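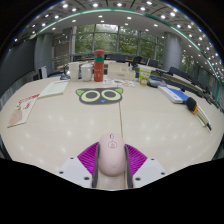 12/8/18 - gripper notebook, mouse-to-mat task, Ornton bench

Stopped collecting after lunch. Left finger is losing its hold partway through the lift and I don't want more bad episodes in the set.

What happened: Sohail was running the pink mouse, grasp from the sides, carry to the cat mat, set down. Mouse rolled out of the pads and landed on its scroll wheel. He logged it as an operator slip and kept going. Same thing again a while later, then Zinash took over the handle and got it too, always with the nose of the mouse dropping first. Mouse still clicks. Scroll is a bit gritty.

Total for the day was 494 episodes before I called it. Faisal went back through the log and flagged 15 with a visible slip. 12 of those are after the pad change, so that's where I looked.

Checked:
- Trigger travel. Full, both ways, no sticking.
- Plate fasteners. Right side tight. Left side, the one nearest the finger root turned almost a quarter turn by hand. Should not move at all.
- Pads. Both seated. Wiped with alcohol, no change.
- Width reading. At full close it drifts while the trigger is held still. The right side by itself doesn't do it.

So the left finger is walking on its plate under load, and the width we record is wrong by whatever it walks. That second part bothers me more than the drops. A drop shows up in the video. A bad width doesn't, and the Gidach run used this same tool. That's 2,670 episodes.

Shabnam says she put thread locker on both sides when she swapped the pads. Ladan thinks the tube is old. I squeezed some out on a scrap screw and it was still runny an hour later, so I'm with Ladan. Tube is in the trash, new one on order.

For now: tool is tagged, don't use it. The spare is fine for the cup and bottle tasks but has the older pads, so log it as a separate tool ID please.

To do
Faisal - plot full-close width over the whole Gidach run, see when the drift starts
Zinash - redo left plate when the new tube arrives, leave overnight
Me - add a full-close check to the start of every session, and write to Guerra before they pull the data

Sohail asked whether to delete the flagged ones. No, keep them, just mark them.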